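4.2 Comparing the two grippers at the peg board

1. Fix the Cesska gripper to the wrist and close it slowly on the test block.

2. Move the arm until the pegs fill the wrist camera view.

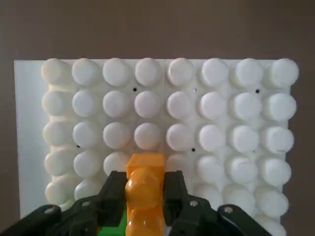 Fig. 3. Wrist view, block held upright between the fingers, pegs behind.

3. Check that both fingers lie flat on the block. If one does not, open and repeat step 1.

4. Save the view, then do the same with the Ovidero gripper.

Note: The lowest pegs look blurred. Please do not refocus between grippers.

Caution: Keep hands away from the linkages while power is on.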